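Free T-shirt folding tables return to Prustton in January

PRUSTTON, 3 November 2021

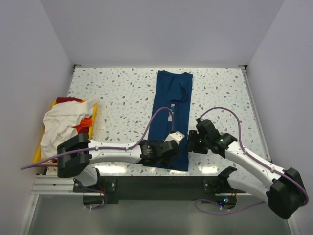 Figueroa Center Clothing Room

The Figueroa Center Clothing Room will run its free winter clothing giveaway again in January, and the folding has started. Donated T-shirts, sweatshirts and kids' clothes are being sorted, checked and folded now so they are ready to hand out on opening day.

Goal this year: 2000 shirts. Last winter we gave out 600 and ran short on adult sizes before the first week was over. Dark colors went first, navy and black especialy. Plain or printed, both fine.

How the folding works. Unfolded laundry goes in a tray at the side of the table. One shirt at a time comes out onto the table and gets folded long and narrow first, sleeves in, then up from the bottom. A navy T-shirt at the long, narrow stage is shown at top, with a yellow tray of laundry waiting on the left. Finished shirts get stacked by size and boxed, 52 to a box. Please don't mix sizes in a box, it cost us a whole evening last year.

What we need:

T-shirts, adult medium and up
Kids' sweatshirts, any size
Clean boxes with lids
Shallow plastic trays for the folding tables

What we can't take: anything torn or stained, single socks, bedding. Wash everything first please. Bags that come in damp have to be turned away, no room to dry them.

Drop off at the side door of the Figueroa Center, or at the Oven bakery in Usville during there normal hours. Oven is also giving 200 bread rolls for opening day. Thank you Oven!

Want to fold? Evening shifts, two hours each, no experience needed. We show you the fold when you get here. Kids welcome with an adult. Sign-up sheet is at the front desk. Groups should call ahead so we can set up extra tables.

Opening day and hours for January will be posted on the center door and sent out to everyone on the mailing list. No ID or proof of address needed to pick up clothes, same as before.

Press questions: ask for the Clothing Room at the Figueroa Center front desk, Prustton.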